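Home | Explore | Notifications | Messages | Profile

Santosh Joshi

Can a machine do chores yet? I get asked this every June when family visits. Short answer: a few, slowly.

At Telent we put 209 shop-floor jobs on a list. Sorting trays, wiping benches, fetching parts. More than 100 still go to a person.

Sorting is the closest. Our Skavine arm got through 200 trays last month and I only had to step in for the bent ones.

Wiping is bad. It presses too hard or misses the corner. Noémie Landry does the same bench in a minute.

At home I'd trust one to pick up a shoe. I would not trust it with a glass.

Most of the practice is in simulation now. You get plain shapes and rough stone textures, and the gripper has to sort out where one surface stops and the next starts.
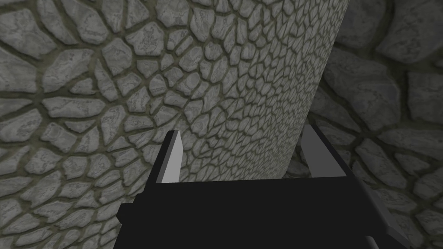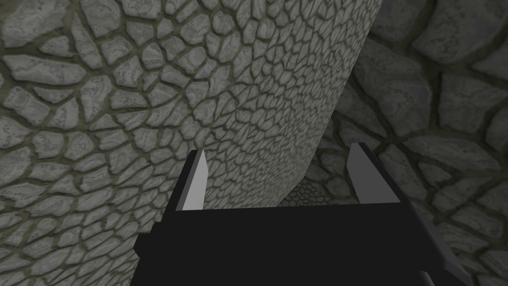
Simulated gripper, fingers open, stone textures in both.

Will post the bench numbers when I have them.

Contact | © Lemieux | Back to top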